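## 4.2 Collecting the basket-sorting demonstrations

We turn now to the part of the work that took up most of our autumn, and which we suspect many readers will want to hear about in some detail before they look at the results.
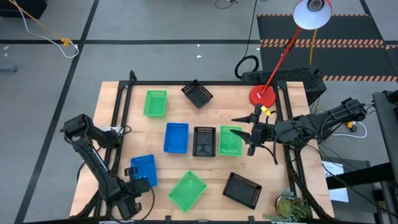 **Figure 3.** Workspace for the sorting task, with two arms and eight plastic baskets and trays in green, blue and black.

The task is easy to say and rather hard to do well. The two arms must gather the containers by color and nest them where their shapes allow, starting from whatever layout they are given. We chose baskets and trays (Figure 3) over the solid blocks used in our earlier study for a simple reason: their walls have holes in them. A block looks much the same to a policy from one side as from another, but a slotted wall lets the table show through, and the dark containers in particular lose their edges against their own shadows. Agathe Leclerc, who ran most of the early trials, used to say that the black trays taught her more about our vision encoder than a month of reading had done, and we are inclined to agree with her.

All demonstrations were given by teleoperation, with one person driving both arms. We gathered 800 episodes in total. Before each one, the operator drew a layout card from a shuffled deck of 40 and set the containers down to match it, including their angles. We were strict about the angles. In a pilot round we had let operators place things as they pleased, and they lined everything up neatly with the table edge - a very human habit, and one that our first policy picked up faithfully. It did well on straight trays and poorly on turned ones. The cards cured this, and we would warmly recommend something like them to any group starting out.

The grasp itself also deserves a word. Each gripper closes two fingers on the rim of a container, one inside the wall and one outside. With the deeper baskets this leaves plenty of room for error. With the shallow trays it leaves very little, and the operators soon found it kinder to approach from a corner, where the wall is stiffer and bends less under the fingers. We did not ask them to do so, and we kept the earlier side grasps in the data as well, so the policy sees both.

Training followed the recipe of Section 3 without change, apart from a longer warm-up of 4000 steps. We tried shorter ones, and the two arms tended to reach for the same container in the first moments of an episode. Timothée Vasseur traced this to the handover episodes, in which both grippers do meet over one basket, and which the model seems to learn before it learns when they apply. The longer warm-up eased the trouble without removing it, and we come back to it in Section 5.3.

For evaluation we set aside 200 trials on layouts that appear on none of the cards. A trial counts as a success only if every container ends in its proper color group and neither arm has been stopped by the operator. Partial sorts are reported separately, as they tell us a good deal about where the policy hesitates - most often, as the next section shows, over the black trays.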